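The Little Club That Fills the Hill

On match days in Mernesstead, the bakery sells out of meat pies before noon, the hardware store closes early and the whole of Fraser Street seems to tilt toward the rugby field. I grew up thinking of rugby as something played in big stadiums a long way off. One afternoon on the grass bank here cured me of that.

Mernesstead plays in the second tier of the regional league, on a field that slopes so hard toward the river that visiting kickers aim at the parking lot and hope. The stand holds 300 people. The record crowd is 848, set last September against Nidivo, with the rest packed along the bank on blankets and coolers, and it was one of the loudest sporting afternoons I've ever spent anywhere.

What a game that was! Nidivo came with a huge pack and a plan to keep the ball close, and for most of the first half they simply leaned on the home side until something gave. Mernesstead went in trailing by 7 points and looked exhausted. Then they switched ends, got the slope behind them and started running everything – from their own goal line, from quick penalties, once from a scrum that was going backward at alarming speed.

The tying try came from the smallest player on the field, a scrum half who spends his weekdays fitting kitchens. He took a quick tap, ducked under the first tackle and was gone before the Nidivo forwards had turned around. The conversion, from way out on the touchline, drifted over the parking lot and curled back between the posts. Mernesstead won by 2.

There's plenty to love beyond that one result. The club has no paid players, so practice starts after work and the front row often shows up still in boots from the job. The coach, a former flanker, runs sessions that are almost all handling, with very little time spent on weights. You can see it in how they play. Props throw long passes off either hand, and the locks will chip ahead if you let them (the coach would prefer that you didn't).
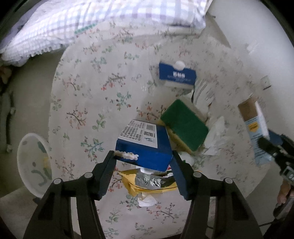
The women's side may be even better to watch. They started with a handful of players borrowed from the Clevilex field hockey team, and that background shows in their spacing – wide, patient, always someone free on the outside. They finished third this season and lost only once at home, to the eventual champions, in rain so heavy that the referee had to ask which team was which.

Next season brings a new scoreboard and a longer trip list, with Nidivo promoted and two coastal clubs coming in. The slope stays. If you go, get there early, buy your pie first and sit at the river end for the second half.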